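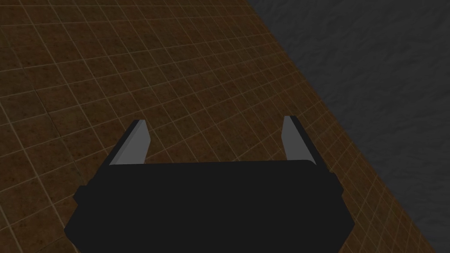
Khải Hầu

About Clellent

Clellent is a tile and flooring shop in Praltville. I opened it after 2 years of laying floors for other firms, mostly kitchens and hallways, and I still do the measuring myself.

We stock 50 kinds of floor tile and can order most others. Our own range is called Mạch, the Vietnamese word for a seam or a joint. It comes in plain colours meant to be laid next to an older floor without trying to match it. Wooden trims and thresholds come from Gravurwood, who cut them to length for us.

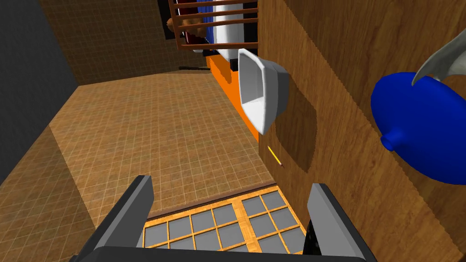

Grey square tiles with strips between them, beside a larger tiled floor

A lot of our work is repair. If you have a few cracked tiles and no spares, bring one in and we will look through the old stock at the back of the shop – there are 872 odd tiles on the shelves at the last count, sorted by size and then by colour. Single tiles are fine to buy.

We fit floors in Praltville and the villages nearby. Quotes are free and given in writing. We ask for a deposit when the tiles are ordered and the rest when the grout has been cleaned off.

The shop is closed for the first half of February for stocktaking. Orders already placed are still delivered then.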